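Wandley Home Sewing and Mending List

List home | Archive | By thread | By author | Subscribe | Help

Previous message | Next message | Reply to list

From: Oksana Zhuravel
To: Mending list
Date: October 5, 2026
Subject: Re: Zippers in old coats, and do you ever just give up?

Hi all,

Ewan wrote:

> I've got my father's wool overcoat here with a dead zipper, the
> heavy metal kind, and it's been on my chair since January. The
> teeth are fine as far as I can tell but the slider just runs up and
> leaves everything open behind it. I bought a new zipper and then I
> lost my nerve when I saw how it was sewn in. There's a facing, and
> the lining is caught in the same seam, and there's some kind of
> stiff tape in there too. Do I take the whole front apart? Is there
> a point where you people just give up and put buttons on it? Also
> where do you all work? I'm on the kitchen table and I have to
> clear everything away for supper and I think that's half my problem.
>
> Ewan Rutherford

Ewan, please don't put buttons on it yet! Or do, if you like buttons, but don't do it out of fear.

First thing, and I'm sorry if you've tried it already. If the teeth are good and the slider runs up and leaves it open behind, that's nearly always the slider and not the zipper. The slider is two little plates with a channel between them, and after years of yanking, the plates spread apart and stop squeezing the teeth together. You can often bring it back with pliers. Run the slider down to the bottom, put the pliers on one side of it (the back edge, the end that points toward the hem when you're zipping up) and give it a gentle squeeze. Then the other side. Try it. Squeeze again if it needs it. Go easy, because the old sliders can be brittle and if it cracks you've made the decision for yourself.

I did this on a parka of my son's and it held for two winters. On a different jacket it held for one trip to the store. So I can't promise you anything, but it costs you five minutes and you don't have to unpick a single stitch.

If that fails, you can replace only the slider. People forget this. There's usually a number stamped on the back of the old one, and you want the same number and the same kind, metal for metal. The stop at the top has to come off so you can slide the old one out, and that's the fiddly part. I use little end cutters and I nibble at it. Don't pull, or you'll take a tooth along with it. Then the new slider goes on from the top, and a new stop gets crimped on, or if you're lazy like me you sew a fat little bar of heavy thread across the tape where the stop used to be. It's under the collar. It'll be our secret.

Now, if it does come to a whole new zipper, no, you don't take the entire front apart. I was taught this by Borislav Nedeljković, who had the alterations shop next to the bakery back when I worked mornings there, and who thought home sewers unpicked far too much of everything. His way was to open only the one seam that holds the zipper tape, and before opening even that, to baste the lining to the facing a couple of inches back from the edge, all the way down. Big ugly stitches in a bright color. Then when you open the front, the lining can't go wandering off. It hangs there exactly where it was and you close it all up along the old line.

Take pictures before you cut anything. Take one of the collar end in particular, where the tape gets folded under. There are a dozen ways to fold it and the factory picked one, and you won't remember which.

The stiff tape you found is most likely a stay tape, to keep the wool from stretching along the front. Leave it in! If it's come loose, tack it back by hand. I took one out of a coat once thinking I was being tidy, and the front edge grew. It looked like a lettuce leaf. I ended up steaming it and easing it back onto new tape and it took me longer than the zipper did.

And mark your new zipper before you sew. Close it, lay it against the coat front, and put a chalk line across both sides of the tape at the pocket top and again at the collar seam. When you sew the sides in separately, line up the chalk. That's how you avoid having one pocket higher than the other, which you'd think you could spot before it's sewn, but I've done it with my eyes wide open.

About where we work. I think you're right that it's half your problem. I was on the kitchen table for years and everything I made smelled a bit like onions. When my older girl moved out I took over the desk in her room, and I didn't do anything clever with it. The only thing that mattered to me was that I could leave a job sitting there and shut the door on it.

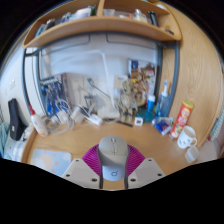
The desk, with the shelf over it.

I like having a shelf right at eye level more than I expected to. On the kitchen table I was forever getting up for the seam ripper and coming back with a cup of tea and no seam ripper. If you can't spare a room, get yourself a tray with a lip, a big one, and leave the job on the tray. Hnat Semeniuk does it that way and he's got less space than any of us. He slides the whole tray on top of the wardrobe at supper time, coat and pins and all. (Hnat, correct me if you've gone up in the world.)

His brother Kyrylo sews standing up at an ironing board, for what it's worth, and says his back thanks him. I tried it and my back did no such thing. But for a heavy coat there's something to it, with the weight hanging off both sides where it isn't dragging on the needle. If you sew at a table, pile some books or a chair up to the left of the machine so the coat has somewhere to rest. A wool overcoat pulling on the needle is how you break needles. I broke 3 on one coat before I worked it out, and I was blaming the needles the whole time and grumbling about the shop.

Speaking of needles, use a new one, and a stout one. A hundred-sixteen if your machine is happy with it. And a zipper foot, obviously, and lengthen your stitch a little. When you get to the collar and there's just too much in there, stop and turn the wheel by hand. Or do that inch with a thimble and a hand needle. It's one inch.

On thread, somebody asked last month about the Hladun polyester and I never answered. I like it for seams and hems. I wouldn't use it for a coat zipper, but that's only my feeling, I've always gone up to an upholstery thread for those. The cones last me ages. I've got a dark green one that I believe will outlive me. If you need gray or navy, Ewan, write to me off list with your address and I'll wind you a couple of bobbins' worth and put them in an envelope. No sense buying a whole cone for one coat.

As for giving up, yes! Of course we give up. I've got a bag in the closet that I call the hospital, and things go in there and some of them don't come out. There's a raincoat in it where the coating is peeling off in flakes, and there's no mending that, I just haven't been able to throw it away. There's a pair of corduroys belonging to my husband that he's forgotten he owned. I'd give up on a coat when the cloth itself goes, when you put in a stitch and the cloth tears next to the stitch. A zipper is never a reason. And this one was your father's, so I'd say it gets an extra chance or two.

One more thing on that. If you do change the zipper, keep the old pull. The metal ones nearly always come off with pliers, and you can hang it on the new slider with a small split ring. I did that for a neighbor with her late husband's hunting jacket and I think she was happier about the pull than about the zipper. It's the bit your hand knows.

A couple of other bits while I've got the list's ear:

The swap in Flimusthorpe is on again and I'm driving over. I have room for 2 people, or one person and a dress form. Last time I came home with a bag of 13 odd zippers for next to nothing and I've used nearly all of them, mostly on cushions. Bring your own bags.

I'm still looking for the instruction book for a Wustska machine, the flat-bed one with the knob on the side for stitch width. Mine skips when I go from thin to thick and I think I've got the bobbin case tension wrong, but I've been guessing, and I'd like to stop guessing. A photocopy would be lovely. A scan is fine too, I can get it printed at the library.

And whoever it was who posted the trick with the sliver of dry soap for marking dark wool, thank you, I've thrown my white chalk pencil in a drawer. The soap irons right out. Test it on the inside first, Ewan, if you try it.

Let us know what happens with the pliers. If the slider cracks, write anyway and we'll go from there.

Oksana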